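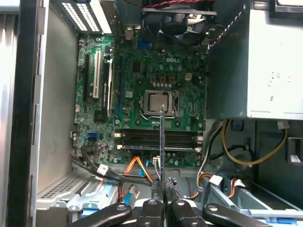
1 min read

Furkano is the robotics club at Trestville, and I've been in it long enough to write its page! We teach an arm to work inside old desktop computers, mostly near the memory slots, where there's hardly room for a finger.
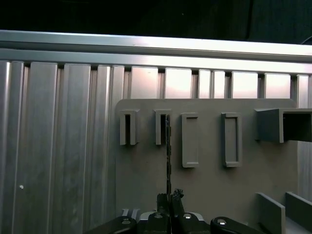 Fadwa Shehata reckons the club should spend a whole term just on gripping, and I'm coming round to it - a bad grip spoils everything after.

There are 11 of us, and we meet in the Amrani building. Our practice log has 3174 attempts in it (I typed up far too many of them).
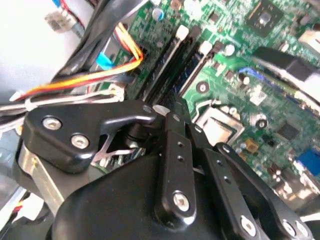
Do you need to know how to code to join? Most people start without any and pick it up from whoever's sitting next to them.

In July we enter the Wemix contest, which allows teams up to 1000 practice runs
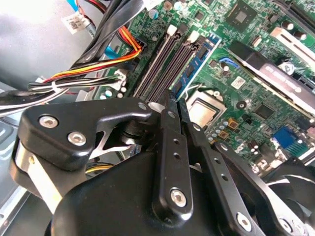 and then one go in front of the judges, so we save our calmest driver for that.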